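Gripper Stops and Marker Dropouts: Questions We Keep Getting

Maintained by the Umico bench automation desk. Last revised Friday, January 1, 2021.

Most of the mail we got after the June fault fell into the same handful of questions, so the answers are collected on one page. If you came for a statement that the problem is solved, you will not find one. We have a likely cause, a workaround, and a vendor explanation that we only partly believe.

What happened?

During an unattended block-placing run on the two-arm Clotari cell, one arm closed its gripper on a part that was not where the software said it was. The fingers came down against the side of the part and kept pushing. The arm should have gone into a protective stop on contact. It went into one 33 seconds later, after the second arm had started its own move into the same area.

There was no collision between the arms. We would like to say that was the safety layer at work, but the log shows that the second arm's path happened to run wide on that cycle.

Was anyone hurt?

No. The cell door was shut and the interlock was closed. One set of fingers was bent and had to be replaced.

What is the cell supposed to be doing?

Picking up white printed parts that carry square black-and-white markers and putting them in their places. The cameras find the markers, the Flelby tracking software turns them into positions, and the arms go to those positions. The trouble is in the middle step. 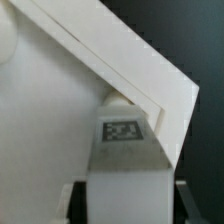

Marker loss at close range is what we think started the whole thing. When the wrist camera gets near a part, the software has less and less to work with, and at some point it drops the marker and carries on from the last position it had. The vendor's manual describes this as "graceful." Think about a view like this one, with a single marker on the tapered white block, a little blurred and tilted away, and a white beam angling over it close by. A person can still tell there is a grid of cells there. Whether the decoder can read it is a separate matter, and on the fault run it had stopped reading well before the fingers closed. No warning was raised, and the status light in the software stayed green.

Could it just be dirty markers?

That was the first answer we got from Flelby support, and it is the answer we get to most things. We cleaned every marker on every part and ran the same job again. We then ran it with freshly printed markers. The dropouts came back both times. Keep your markers clean by all means, but do not close a ticket on that basis.

Could it be the lighting?

Partly, maybe. White parts on a black table under a lamp give you strong edges, and white parts in front of other white parts give you almost none. We moved the lamps and the dropouts got less frequent without going away. A fault that gets rarer is harder to study, so we put the lamps back for testing.

How often does it happen?

We repeated the placing job 116 times at reduced speed with a person at the stop button. The software lost the marker and failed to report it in 6 of those runs. In 2 of them the arm would have pressed into the part if the operator had not stopped it. Flelby calls that rate "within expected behavior." We asked what the expected behavior was expected by, and have not had a reply.

Why did the protective stop come so late?

Contact force is averaged over a window before it is compared with the limit, and the window on this cell had been set very long. We believe it was lengthened to get rid of nuisance stops when the grippers were first tuned. The settings file has no comments and no change history, so that is a belief and should be read as one. The window is back to the factory value. We now get nuisance stops again, and we have decided to live with them.

Does the fixed camera help?

Less than the sales sheet suggests. It takes in the table as a whole, so it can notice that a part has shifted. It also loses sight of things whenever an arm or a tray wall gets in the way, and that tends to be at the moment you care about most. Check your own layout before you count on it. Ours has parts standing near one another, a flat board with four markers on it, and a walled tray with a marker on the outside of its front wall. One cube sits right up on the tray rim, next to the fingers, and a small error in position there is enough to put a fingertip into the cube or the wall. 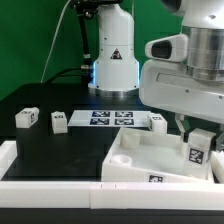 What should I change on my own cell?

Do these before the next unattended run:

Set the tracker to stop the arm when a marker is lost. The default is to continue.

Put the contact force window back to the factory value and write down who changes it after that.

Do not let both arms enter the shared area in the same step.

Run the job at reduced speed with a hand on the stop button, and keep the logs from the runs that look fine.

Will the Sopacua update fix this?

Sopacua makes the motion controller, and its update adds a check that refuses old position data. That sounds right. In our version of the release notes the check is off by default, and it applies to one arm at a time. We have installed it and turned it on. We have not repeated the full test, so please do not quote us as saying it works.

Can I go back to running unattended?

We have not. If your site does, ask whoever signs off on it to show you a log where the marker was lost and the arm stopped. A log with no lost markers in it tells you very little about this fault.

Where do I send a report?

Use the cell fault form and attach the raw tracker log along with the controller log. Please leave the summary file out. On our fault run the summary listed every pick as successful, including the one with the bent fingers.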